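[Clokamholm-cell] Re: Right gripper closes late on the bin liner task
From: Ivana Riquelme
Date: Monday, April 8, 2024
To: Clokamholm-cell list

Paraschiva Surdu wrote:
> After the cable swap on the Figueroa cell the right gripper lags the
> left when both are told to close. The left one is fine. I re-ran the
> homing routine twice and the lag is still there. It is worst with
> the arm low, at bin height. With the arm up at bench height I can
> hardly see it.
> Is this the controller, or did I route the new cable wrong? I would
> like to know before I take the cover off again.

Routing, most likely. A controller fault would not care what height the arm is at. We had the same thing at Pellbridge in October and spent a day on the controller before anyone looked at the wrist.

What to check, in this order:

Power down and move the right arm by hand to the low pose, gripper level and pointing inward. Look at the cable between the wrist and the last clip. It should still have a visible bend in it. If it is straight, it is pulling on the connector and the finger drive is working against it.

Move the last clip back toward the elbow by 8 mm and leave the others alone. Close the clip by hand, no tool. Then roll the wrist through its full range and watch the slack at both ends.

Seat the connector again. The Stostotia wrist connectors feel seated one click before they are. Push until the collar sits flush.

Power up, home both arms, and run the close test at bench height first, then low. Log the close time for each side. Ours came back at 94 ms left and some 100 ms right with the clip in the new place, and we left it there. Before the change the right side was well outside the limit at the low pose.

If the lag is the same after all that, swap the left and right gripper cables at the controller end only. If the fault moves to the left, it is the controller port. If it stays on the right, order a wrist harness, part 49 on the spares list.

Two other points. Homing does not measure finger drag, so running it again tells you nothing here. And do the low test at a real bin against a wall, with a liner in it - an empty patch of floor lets the arms sit wider than they do on the task, and the cable never gets to its tightest point. The pose I mean has one gripper at each side of the rim.

Please post the close times when you have them, both heights.

Ivana

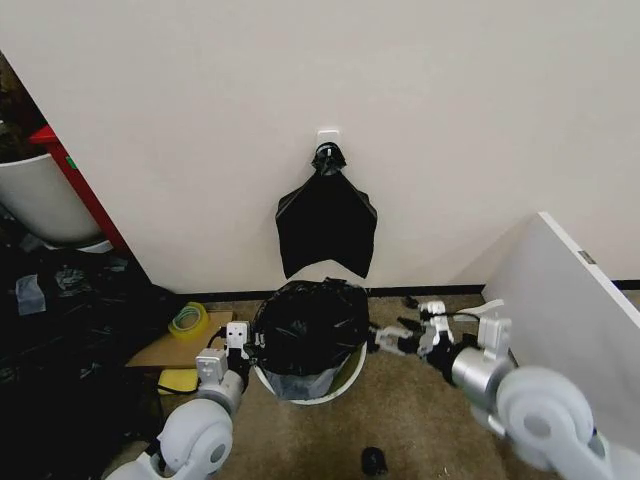
Clokamholm-cell list digest, Vol 6, Issue 8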